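Stoneo brings its soft mint green home for the new year

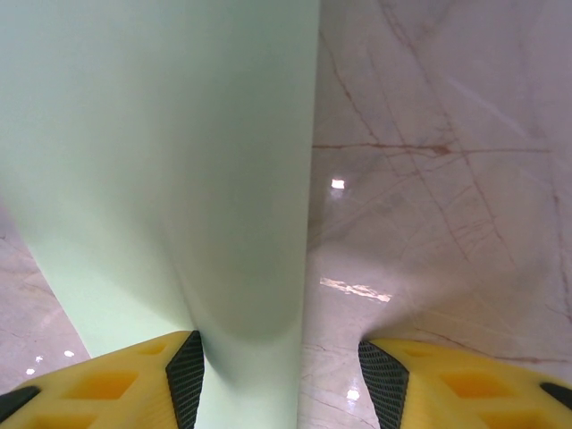 HOME & LIVING | COMPANY NEWS

January 7, 2025 — Stoneo is happy to share that mint, the pale and slightly milky green so many of our customers have been writing to us about since October, is joining our regular range of colors for the home.

It's a quiet shade with a smooth, matte look, and we like how gently it changes as a surface curves away from the light. Getting there took a good deal of patience (and a great many cups of coffee!), and the color team went through 76 trial mixes before everyone around the table was smiling at the same one.

"I wanted a green you could live with on a gray morning," said Geetha Ramasamy, head of color at Stoneo. "My mother had a kitchen very close to this, and I kept going back to it in my mind — I think she'd be pleased."

Mint will be offered in 20 Stoneo household pieces to begin with, and our partner shop Burkel will have them on its shelves first. Shops that would like color cards are warmly invited to write to Maarten Verbruggen in the Stoneo press office, who will gladly put a set in the mail.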